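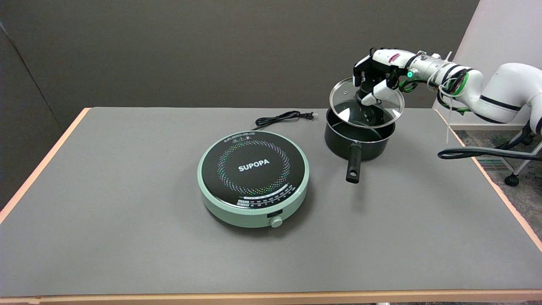 What happens when a robotic hand loses its grip on a saucepan lid and the controller does not notice?
The arm carries on with the rest of its program, and the lid ends up wherever it falls.

That fault is the main finding of this review of the Flekeo hand, which was assessed over the spring term in the domestic tasks laboratory at Tlapale. The hand was supplied with the Kukard task package, version 4, and mounted on the laboratory's existing arm. The review is intended for member laboratories considering a purchase. It does not cover the arm itself, which was reviewed separately.

Scope of the assessment

The supplier promotes the hand for handling household objects with small knobs and rounded handles. Lid handling was therefore given the largest share of the test time. The hand was required to approach a glass lid with a center knob, close its fingers around the knob, lift the lid clear of a nonstick saucepan, hold it, and replace it. A mint-green SUPOPA induction cooktop formed part of the table layout. No food was cooked during the lid tests, and the cooktop was left unplugged throughout.

A total of 469 lid cycles was completed. Each cycle included a hold of 24 seconds. Tests were run with the supplier's default grip force of 60 percent and then with the force raised to 80 percent, the highest value the manual permits for glass objects.

The fault

In the first part of the test period the hand performed well. The fingers closed evenly, and the thumb found the side of the knob without adjustment. Operators who had worked with the laboratory's previous two-finger tool considered the difference considerable.

The first drop was recorded late in an afternoon session. The lid turned slowly on its knob during the hold, slipped from the fingers, and struck the rim of the pan. The status panel continued to report a secure grasp. The arm then completed the replacement movement with nothing in the hand, opened the fingers, and logged the cycle as successful. The operator on duty, Sunee Bunnag, pressed the stop button before the next cycle could begin. The lid was chipped at the edge and was discarded. There were no injuries.

Further drops followed, all at the default force setting. In every case the log showed success. Had the sessions been run without an operator present, the laboratory would have had no record of any failure at all.

Cause

Examination of the logs showed that the task package judges a grasp by finger position alone. Once the fingers have reached the expected angles, the grasp is marked as secure and is not checked again until release. A lid knob is small, and the fingers close to nearly the same angles with or without it. The motor current readings did change at the moment of each drop – the information was available to the controller and was not used.

A second matter concerned the cabling. When the wrist was turned to its limit, the cable bundle pulled against the wrist housing and shifted the hand slightly. The installation guide gives one short paragraph to cable routing and includes no drawing. The bundle was rerouted with more slack at the forearm, after which the movement was no longer observed. The drops continued, so the cabling was ruled out as their cause.

Supplier response

The fault was reported through the Gendport service portal. An acknowledgment arrived the next morning, and a corrected package was issued in June. The corrected version reads motor current during the hold and stops the arm if the reading falls below a set threshold. The threshold must be entered by hand for each object. The default value is zero, and at zero the check is switched off. The release notes mention this only in a table near the end.

With the threshold set, the laboratory loosened the grip on purpose in a short series of trials, and the arm stopped each time. The stop is abrupt. A lid that is already slipping will still fall, but the arm does not proceed to the next step.

Assessment

Mechanical quality is good. The finger joints showed no play at the end of the test period, and the surface wiped clean without difficulty. Documentation is below the standard expected at this price, particularly on cable routing and on the grasp check. Service was prompt and courteous.

The hand is suitable for supervised laboratory work, provided that the corrected package is installed and a threshold is entered for every object in use. It is not recommended for unattended operation with glass, knives, or any heated vessel. Laboratories that already own the hand should review earlier logs with caution, as success counts recorded under the original package cannot be relied upon.

Rating: three out of five. The rating will be reconsidered if the supplier changes the default threshold. Questions about the test procedure may be sent to the equipment desk at Tlapale, which can also provide the threshold values used for the lid.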